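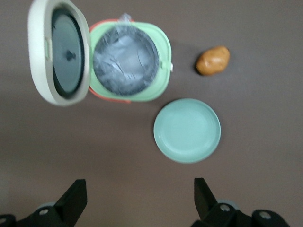
Figure 1. Toy rice cooker with the lid open, with a plate and a toy potato on the tabletop.

3.2 Play materials and the cooking set

The materials used in the Druniven study were chosen to support pretend meal preparation at a table. Earlier work on pretend cooking has tended to treat the toy kitchen as a single object, and has said little about the separate pieces that a child must find, open, fill and put away. We took the view that these pieces deserve closer description. A rice cooker with a lid that swings on a hinge asks for a different kind of handling than a plate does, and the two together allow a short sequence of play that has a clear beginning and end.

The central item in the set was the toy rice cooker (Figure 1). It has a mint-green body, a cream lid and an orange-red base, with a round, dark inner pot. Crinkled clear plastic film fills or covers the pot. The lid opens fully to one side, so that the whole opening of the pot can be reached from above. This was an important point in selecting the item. In a trial of play materials at the MacLeish centre, toy pots with loose lids were often used with the lid set aside and never returned. A lid that stays joined to the body remains part of the play, and closing it can be recorded as a separate action.

The potato was included as a familiar food that does not need to be cut, peeled or taken apart before use. Food items in the full set were limited to six, and none had removable parts. We did not seek to match food to cooker in a realistic way. Potatoes are not always cooked in a rice cooker in the homes of the families who took part, but educators advised that children of this age seldom object to such pairings, and our own sessions gave us no reason to disagree.

3.3 Plates and the layout of the table

Each table was set with plates in one colour only. Coloured plates had been used in the first round of sessions at Puvdale, where children spent much of their time sorting food by colour or asking for a preferred plate. Sorting is a worthwhile activity in its own right — it is described in our earlier report — but it left little time for the serving play that we wished to observe. The change to matching plates was made in July, before the main round of sessions began.

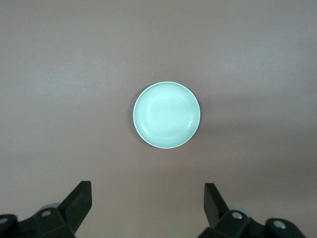

A plate was coded as "in use" from the moment a food item was placed on it until the last item was removed. Plates carried from one part of the table to another with nothing on them were coded as "moved" and were analysed separately. This rule was needed because children often carried out a full round of serving with no food at all, passing a plate and naming what was meant to be on it. Coders were asked to note the words used in such cases and to leave the food categories blank.

The shape of the plate also had some bearing on coding. A raised rim and a lower centre help to keep small items in place, and make it easier to judge whether an item has been put on the plate or has only been set down beside it. Items resting across a rim were coded as on the plate if they stayed there without being held. Where two coders disagreed, the session was reviewed by a third member of the team, whose decision was final.

Tables were kept plain. Tablecloths and printed place mats were left out because a marked place for each object would have told the child where that object was supposed to go. For the same reason, no fixed starting position was used for the plates. They could be placed close to the cooker or well away from it, and the distance between them was allowed to vary from one session to the next. Wide spacing was expected to produce more carrying, while close spacing was expected to produce more tipping and sliding of food from one object to another.

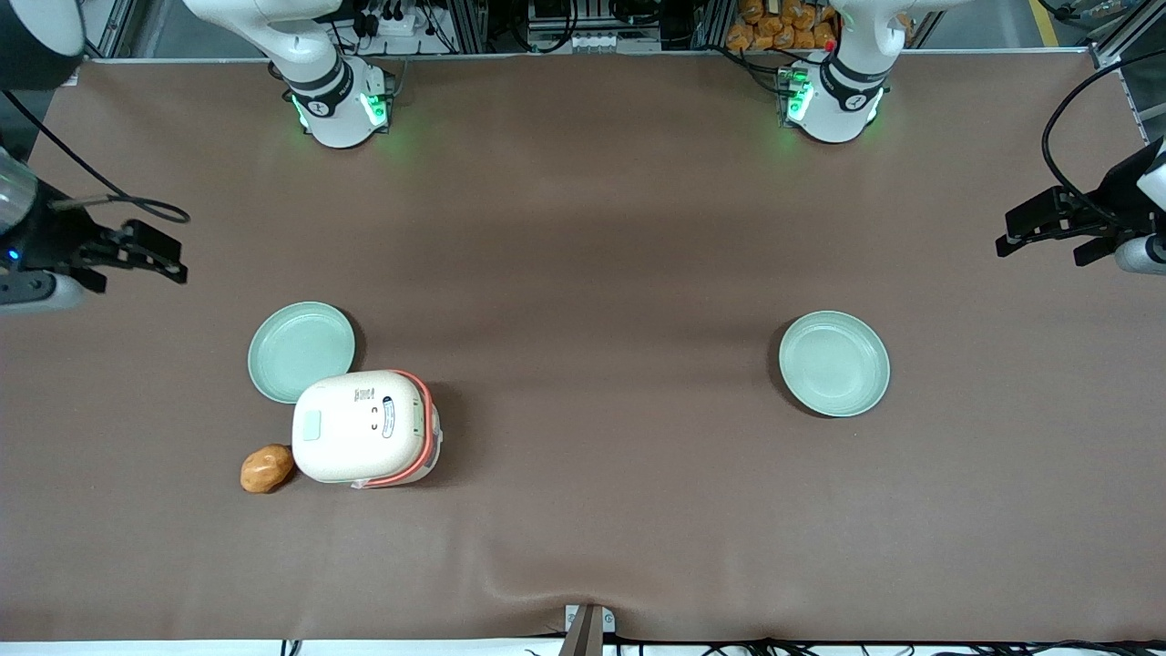
Spacing was therefore entered as a variable at the level of the session. Coders recorded whether each plate was nearer to the cooker or nearer to the far side of the table, and whether any plate was partly hidden behind the cooker from the position of the person reading the layout. A hidden or partly hidden plate was still counted as available. We considered leaving such layouts out of the analysis, but chose to keep them. Household tables are rarely arranged so that every dish can be seen at once, and looking behind a larger object is a usual part of setting out a meal.

3.4 Length of sessions and tidying

Free play with the cooking set lasted 15 minutes. A period of tidying followed, for which no time limit was set. The instructions given were brief and did not name a correct order. Educators from the Hemard program, who reviewed the instructions before use, recommended that the words "clean up" be replaced with "put the kitchen away", and this wording was adopted at all sites.

Tidying was coded in three stages: clearing food from plates, closing the cooker, and bringing the plates together. The stages could occur in any order and could be repeated. Food left inside the closed cooker was treated as put away, although coders made a separate note of it. Roughly 100 tidying periods were suitable for coding under this scheme. Periods in which an adult handled the cooker or plates were removed before analysis, as were those that ended early at the request of the child or a parent.

The coding guide was fixed on July 19, 2019, and no changes were made to the categories after that date. Minor corrections to spelling and layout are listed with the supplementary material.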